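Group 2: Archana Shukla, Subira Langat, Hemant Rawat
Visit report, Mutine open day
Submitted to: Pallavi Chaudhary

## 1. Purpose of the visit

The course requires one site visit per group. We chose the Mutine open day because it covered handheld gripper recording, the topic of our second assignment. The aim was to see how demonstrations are collected by people and what has to be checked before the recordings can be used for training.

## 2. Program

The day had a talk and two practical sessions. Bimla Nautiyal gave the talk. She described the recording workflow, called Laluteo, and the review tool, Yook, in which each take is accepted, trimmed or rejected. The practical sessions were held on the ground floor, in the large room with the mezzanine. Visitors could handle the grippers after a short safety briefing.

## 3. Equipment

The grippers are operated directly by hand. A square marker on a cube gives the tracking software a reference for the position of the tool. According to the talk, markers are recalibrated after every 200 takes, or sooner if a gripper has been dropped.

For the demonstration each operator worked with 2 grippers, one per hand. The tasks were picking up a part, passing it from one gripper to the other, and placing it in a tray. Slender parts were said to be the hardest, as a small error in grip angle becomes a large error at the free end.

## 4. Observations

- Operators new to the tool close the fingers too early. Hemant's first three takes were rejected in review for this.
- Turning the wrist quickly hides the marker. The software then estimates the position, and the take is flagged.
- Passing a part between hands took longer than expected. Subira needed about 500 seconds for a set of ten passes, including restarts.
- Background activity was not treated as a fault. The reviewers look at the tool, the part and the contact between them.

We did not get access to the raw tracking data, so the statement on recalibration could not be checked.

## 5. Relation to the assignment

Our own rig, Ama, has a single gripper and no marker. The group proposes to add a printed marker and to repeat the placing task before the February submission. Two-handed work is outside the scope for now. Archana will write the review criteria, using the same accept, trim and reject categories. The open question is how to score a take in which the part is placed correctly after a poor grasp. Mutine accepts these takes; we are inclined to trim them. 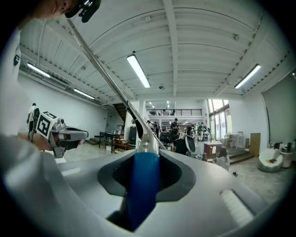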